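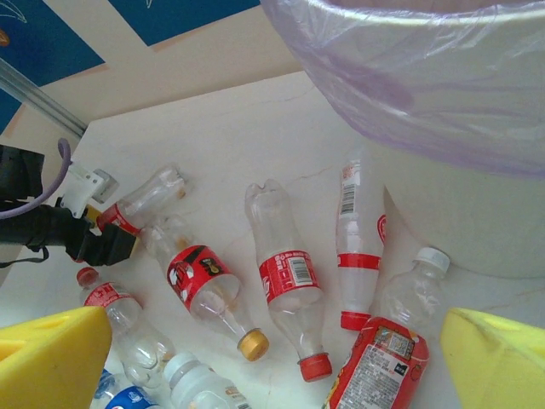 Empties on the white floor, bin bag already on the rim. View from one of the arms.

Sorting cell at Esonach – staff FAQ

Quick answers for everybody on the floor at the Esonach depot. Put together from the questions in the break room box plus the ones people stopped me about in the hallway. Will update when I get a minute. – Tassanee Suksawat, shift lead, Flornthorpe Returns

What is it doing, exactly?

Picking up drink containers and putting them in the bucket. Small loads only for now. The main line is still hand-sorted, same as before. The cell gets the odds and ends from the Mercado pickups, the stuff that used to sit in the corner until somebody had a slow half hour.

When did it start?

March. Trial runs nine weeks. After that we sit down with the numbers and decide whether it stays, goes, or gets moved to Emmont.

Am I losing my job?

No layoffs tied to the trial. That's in writing, signed by Everett Zamora, copy pinned by the time clock. All 14 of us on the sort floor stay on the sort floor through the end of it. What happens after that I can't promise, and Everett hasn't promised it either, so if someone tells you different ask them where they heard it. When there's something to say you'll get it at a shift meeting, before it goes to the other depots.

Do my hours change?

Not the total. Start times do, a little. One person comes in at 6:30 to get the cell going and leaves a half hour earlier. It rotates. You can swap your turn like any other shift, just write it on the sheet. Please write it on the sheet.

What about pay for the people trained on it?

Cell operator gets the same differential as baler operator. You get it for the hours you're signed on as operator, not for the whole week. A few checks were wrong the first pay period. Should be fixed. If yours isn't, see Desmond Marchetti in the office and bring your sign-on slip.

Who gets trained?

Anybody who asks. Two mornings with Ottar Strand, then a week where he's nearby while you run it. No test on paper. He wants to see you stop it, clear it and restart it without looking at the card, that's pretty much it. List is on the board outside his door.

I've never used a computer at work. Can I still sign up?

Sure. There's a start button, a pause button and a screen with large print. Nicanor Pacheco has been hand sorting longer than anyone here and he was the first one signed off. Ask him how it went, he'll tell you (at length).

Will it get used to time us?

The cell logs its own picks. It doesn't log yours. The cameras point at the work area inside the walls, and the recordings are for fixing bad picks. Zamora has agreed they won't be used for discipline. Hand-sort totals are still counted by the bag, by us, on the clipboard.

What can go in it?
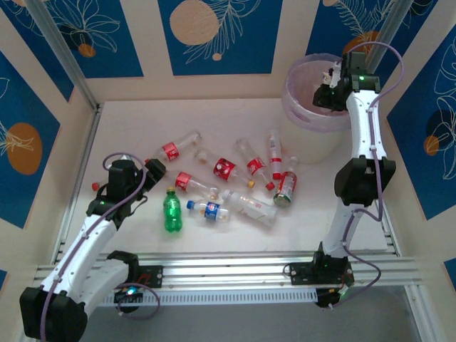 Loading is the part that changed most for whoever is on early turn. You used to tip a whole sack on the table and just go. Now it's a small pile on the white floor between the two arms, and you step back before you press start. Bottles and cans can go in together – there's a red can at the side of the pile there, in with the bottles, and that's a normal load. They don't have to be lined up either. Most are lying on their sides, pointing whichever way. Leave the bucket in its corner. Don't slide it closer to be helpful, we had an entire morning of that.

What can't go in it?

Glass. Anything with liquid still in it. Anything sticky enough to grab your glove. Bags of any kind. Paper cups, for now. If your not sure, leave it out and hand sort it.

Caps on or off?

Either. Loose caps get left for us to sweep up, the arms aren't set up for going after them. Same broom, same pan.

How fast is it?

Slower than you. Slower than me on a bad day. A good shift is 500 containers, and a quick pair of hands does that before first break. It doesn't take a break though, and it can run while the rest of us are on the main line. That's the deal with it. If anybody from the Emmont side tells you it's going to replace a table of six, they haven't watched it.

What happens when it drops one?

Leave it. It'll usually try again. If it tries and gives up, hit pause, wait for both arms to stop all the way, then move the bottle back toward the middle of the floor. Don't reach in while something is moving, not even for a second, not even if you're sure. This is the one thing people will get sent home for.

Who empties the bucket?

Cell operator. Pause, wait for the arms to stop, tie off the bag, put a fresh one in with the edge folded over the rim all the way around. Full bag goes on the plastics cart if it's all plastic. Mixed bag goes to the table and gets split by hand.

So we still sort what it already picked?

The mixed bags, yes. I know. It bugs me too. Ottar is working on having it do plastic first and then cans, so we can change bags in between. No date on that.

What do I do if there's an error on the screen?

Read it first. Most of the time it tells you – bucket full, or floor clear. If it's a code, write down the code and the time and get Ottar. After 3 in the afternoon he's at Emmont, so call him, number's on the card. Don't switch it off at the wall.

Is it safe to walk past?

Past it, yes. Stay outside the yellow tape on the ground. If you're carrying a sack, go around by the scale instead of squeezing through.
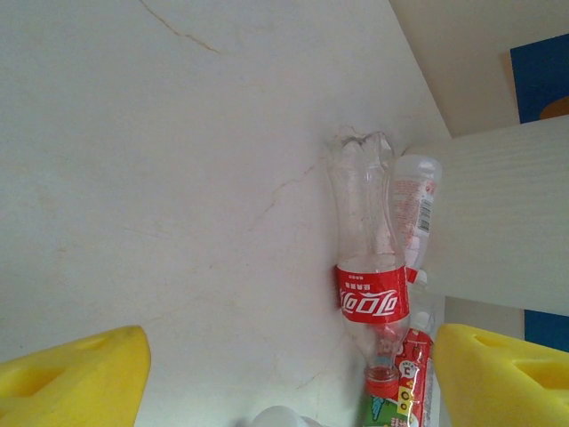
Can I refuse to work on it?

You can. Being cell operator is voluntary for the whole trial and turning it down doesn't go in your file. Tell me or Desmond and we'll take you off the rotation, you don't need to give a reason. You can also go back on later if you change your mind.

What's better so far?

Backs, mostly. Less bending over the corner pile at the end of the day. Two people told me their shoulders are better, one said no difference. The Mercado stuff doesn't pile up anymore and the flies are down. Also the table gets cleared earlier, so closing is quicker.

What's worse?

Noise, a bit – it's more of a whine than a bang, some people hate it. And it's lonely on early turn, heard that from pretty much everyone. Standing by yourself watching arms move is tiring in a different way than sorting is. We moved the radio over. We're also trying a switch halfway through the morning so no one has it longer than a couple hours. Tell me if that helps or if it's just more walking.

Does it have to get everything right before it stays?

Nobody is asking for 100 percent. We don't hit that by hand. What we're looking at is missed items, time spent babysitting it, and what you all say on the feedback sheet. The feedback sheet counts. So far I've had very few back and half of them were about the vending machine.

Where do I complain about it?

Feedback sheet, no name needed, box in the break room. Or me. Or Desmond if it's about me. Things already changed from the sheets: the stool, the glove hook, start time moved from 6 to 6:30.

Can my family see it?

Ask Desmond. Visitors sign in at the front, closed shoes, stay outside the tape. Kids have to have a grownup with them teh whole time.

My question isn't on here.

Put it in the box or grab me before 7, I'm usually by the scale. Spanish and Thai copies of this page are in the office, same shelf as the vacation forms.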